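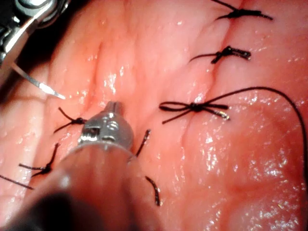

Caring for Portable Sound Equipment Between Events
Speaker notes - Equipment Users' Day, Sat 2 May
Parviz Jafarzadeh, Equipment Services, Trirard Arts Hire

Slide 1. Welcome

Good morning, and thank you for coming. My name is Parviz Jafarzadeh and I manage the loan store at Trirard Arts Hire. The store lends sound equipment to schools, places of worship and amateur companies across the Slanina district. This talk deals with storage, cables and transport. It does not deal with mixing or room acoustics, which are covered in the afternoon session in the Aker Room.

Please hold questions until slide 7. The handout has the same slide numbers as these notes.

Slide 2. What the store holds

The store has 1,569 catalogued items. The greater part of that figure is cable, stands and adapters. Loudspeakers and mixers account for 400 items. Members often assume that our repair budget goes to the loudspeakers. In the last full year most of it went to connectors, stand fittings and casters.

(Pause. Allow people to look at the chart before moving on.)

Slide 3. Loudspeakers in storage

Store cabinets upright on their feet, with the grille facing a wall or another grille. Do not stack above the height marked on the cabinet label. Where no height is marked, we ask borrowers to stack no more than two.

A fabric cover should go on only when the cabinet is dry. After an outdoor event, leave the cabinet uncovered indoors overnight. Moisture held under a cover will lift the edges of the paint and rust the grille screws, and the first sign is usually a brown ring around the screw head.

Rooms with a boiler or a water tank are poor places for loudspeakers. So is a loft. If a loft is the only space you have, bring the equipment down before the coldest weeks. We send a reminder to all long-term borrowers in December.

Slide 4. Cables

Coil every cable by the over-under method. (Demonstrate with the ten-meter microphone cable. Do it twice, the second time slowly.) Fasten the coil with the attached strap, and never with the cable's own end. A cable wrapped around the elbow develops a twist along its length, and the twist works against the solder joint each time the cable is laid out.

Test cables on return. Our standard test is short:
- plug both ends into the tester
- flex the cable gently at each connector
- watch for any flicker in the lights
- tag a failed cable at both ends with red tape

A red tag at one end only has caused us some difficulty. The untagged end gets picked up, and the cable goes back out on the next loan.

Power leads are kept separately and are inspected by a qualified person. Please do not open or rewire a plug on a loan item, even where you are competent to do so.

Slide 5. Stands and mounting poles

Check the locking pin before raising any load. The pin must pass fully through the pole and show on the far side. A stand held by the friction collar alone is not secure, whatever the weight of the cabinet.

Spread the legs until the center brace is level. On sloping ground, use a stand with an adjustable leg. We have 11 of these and they should be requested by name on the booking form, as they are not included in a standard set. Timber blocks under one leg are not accepted under our loan terms.

Replacement feet are kept at the counter and may be taken without charge.

Slide 6. Transport

Load the heaviest cabinets first, against the bulkhead, and strap them to a fixed point. Bags and soft covers protect against scuffs. They do not protect against a cabinet falling over, and a padded bag can make a cabinet less stable on a smooth van floor. A rubber mat underneath is worth having.

Mixers travel flat, in a case, with nothing on top. Remove the power supply from the case lid if it is loose - we replaced 19 fader caps last season, and a loose supply was the cause in the majority of cases.

The Enow trolley is now available from the counter. It carries two cabinets and a stand bag and will pass through a standard single door. It should not be used on stairs. Groups who need to move equipment up a staircase should contact us before the loan date so that we can advise on handling points and the number of people required.

(If time is short, skip the next paragraph.)

Check the return time against the route. Equipment left overnight in a vehicle is outside the cover provided by the loan agreement, including where the vehicle is alarmed or kept in a locked yard. Late returns can be arranged by telephone until 4:30 p.m.

Slide 7. Questions

Likely questions, with agreed answers:

Can we use our own cables with loan equipment? Yes, for microphones and line signals. Power leads must be the ones supplied.

Is cleaning spray permitted? Use a dry brush on grilles and a barely damp cloth on cabinets. Contact cleaner is for store staff only.

Who reports a fault? The named borrower, on the card inside the case lid. Please describe what was heard and which channel was in use. A card that says "broken" gives the bench very little to work from.

Close by directing the audience to the cable practice table at the back of the hall, which will stay open through the break.

Contact the loan counter | Copyright Trirard Arts Hire. All rights reserved. | Back to top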